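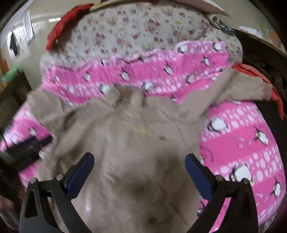 Figure 4. Gripper jaws open over a pile of what is likely children's clothing, with a beige buttoned garment lying on pink penguin-print fabric.

5.2 Double grasps in mixed piles

The most common fault in the Kiltness trials was the double grasp, in which the jaws close on the intended garment and on a second one under it. Of 2093 grasp attempts, 1122 were made on piles of mixed clothing, and nearly all double grasps came from that group. Piles like the one in Figure 4 are hard for the policy. A soft garment is spread over a printed one, and the sleeves leave no clear line between the layers at the height where the pads meet.

The fault would be minor if the arm released the cloth when the load was too high. It did not. The force limit in the Nultis controller was checked only during closing, so a second garment that pulled tight during the lift went unnoticed. In 11 runs the arm kept rising until the pile shifted against its support, and in one of these a button was torn off. Jeptoo Simiyu stopped that run by hand and logged it as a safety event — the first in the study.

We changed two things. The force check now runs through the whole lift, and the arm pauses for over 12 milliseconds at low height before it continues. The pause is short, but it gives the wrist sensor time to settle. Double grasps still occur with the new settings. The arm now lowers and opens when the limit is passed, and the attempt is scored as a failure. Motion blur in the wrist view, also present in Figure 4, remains a likely cause of poor grasp points, and we did not correct for it in the Rotich data.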